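How Robots Hold Things
Testing grippers with a can, an egg box and a wet sponge

By Elsie Bramwell
Thursday, October 5, 2023

Pick up the nearest thing to you. A pencil will do, or a cup. You probably didn't think about how hard to squeeze. Your hand worked it out before you had time to wonder.

A robot can't do that until someone has built it a good hand and taught it how to use it. A robot's hand is called a gripper. There are many kinds, and people who work with robots spend a lot of time finding out which kind is best for which job.

At the Kurkthorpe workshop, Naomi Rugemalira and Wolfram Lenz test grippers for machines that will move groceries. Groceries are hard work for a robot. A bag of flour sags, an orange rolls, and a bunch of grapes comes apart if you pull on the wrong bit.

Three kinds of gripper

The first kind has two fingers that slide toward each other, like a crab's claw. It is called a parallel gripper, because the fingers stay side by side and facing each other as they close. The one at Kurkthorpe is named the Kernier. It is strong, and it is easy to tell what it is doing.

The second kind uses suction. A rubber cup presses against something flat and a pump pulls the air out of the cup. Then the air in the room pushes the cup and the box together, and up the box goes. Suction is quick, but it does badly with anything bumpy or full of holes. A net bag of onions is hopeless.

The third kind is soft. Its fingers are made of stretchy rubber with hollow spaces inside. When air is pumped in, the fingers curl around whatever is between them. The soft gripper in the tests is called the Fesia. It is gentle with a tomato and slow with nearly everything.

Why cans are tricky

You might think a can would be the easiest thing in the store. It doesn't squash and it doesn't tear. But a can is round, and fingers are often flat. When a flat finger presses on a round side, the two touch only along a thin line. Try it yourself by holding a can between two rulers. It wants to roll out.

Engineers have a few answers to this. They can cover the fingers with something grippy. They can cut a V shape into each finger so the can sits in a groove. They can also turn the gripper and hold the can by its two flat ends.

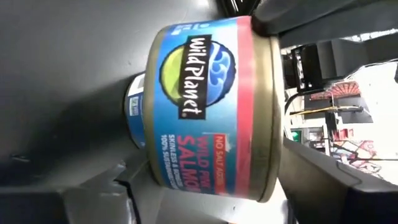 How does a robot know how hard to squeeze?

Many grippers have a sensor that measures how hard the fingers are pushing. The robot closes its fingers until the sensor reaches a number that people have chosen, and then it stops. Some robots also have sensors in the fingertips that can feel an object starting to slip, so they can squeeze a little harder.

That number matters a lot. A number that works for a can would crush a box of eggs. A number that is safe for eggs might let the can drop. So the robot needs to know what it is picking up, and for that it needs to see.

Eyes near the hand

Some robots have a camera fixed high up, looking down at the whole table. It sees everything until the arm gets in the way. Other robots carry a small camera on the wrist, close to the gripper. It moves wherever the hand moves, so it gets a close view of the fingers and whatever they are holding. When the wrist turns sideways, the camera's view turns sideways too, and the computer has to allow for that.

Plenty of robots use both kinds.

How to run a fair test

Suppose you want to know whether the Kernier is better than the Fesia. You can't give one of them cans and the other one grapes. Both have to pick up the same things, from the same places, the same number of times.

In May, Naomi and Wolfram set out 9 kinds of groceries and had each gripper try them again and again. Every try was written down as a hold, a slip or a miss. By the end they had 2,000 tries in their notebook.

The Kernier did best with cans and jars. The Fesia did best with fruit. Suction won with cereal boxes and lost badly with the wet sponge, which the Fesia picked up every time. The heaviest thing in the test weighed 700 grams, so nobody knows yet how the three would manage a big bottle of juice. That test comes next.

Try it at home

You will need kitchen tongs, two thick rubber bands, an unopened can and a clean sponge.

Lay the can on its side on a carpet or a folded towel. Pick it up with the tongs and hold it just above the towel while you count slowly to five. Now wrap a rubber band around each tip of the tongs and try again. Does the can feel steadier?

Next, pick up the sponge as gently as you can. Watch how its shape changes before it leaves the table — a robot's camera can look for that too.

Words to know

Gripper: the part of a robot that takes hold of things.
Sensor: a part that measures something, such as a push, a sound or light.
Suction: holding something by taking away the air between it and a cup.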